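Myklebust Cat Club: Questions We Love Getting

Do I need to own a cat to join?
Nope! Two of our regulars just come to hear the stories.

Why does my cat ignore the bed I bought and go for the box?
Cats love tight walls and a low view, and cardboard holds warmth so well. Save every box you get!

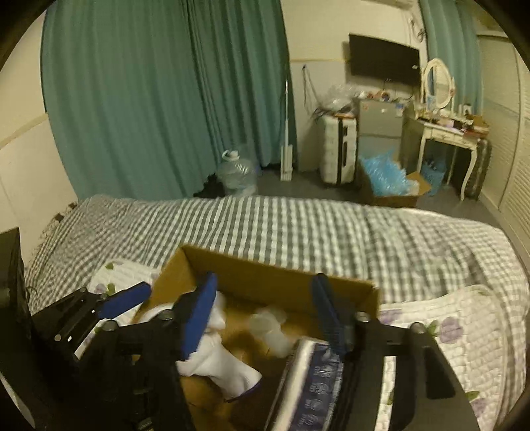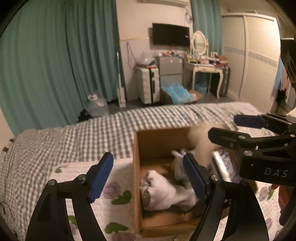

Box on the bed, and in the second photo a cream longhair at the rim.

How often should I brush a longhair?
Daily in July, when the shedding is glorious.

Who do I ask about dues?
Bjarke Brynjólfsdóttir. They're $14 a year.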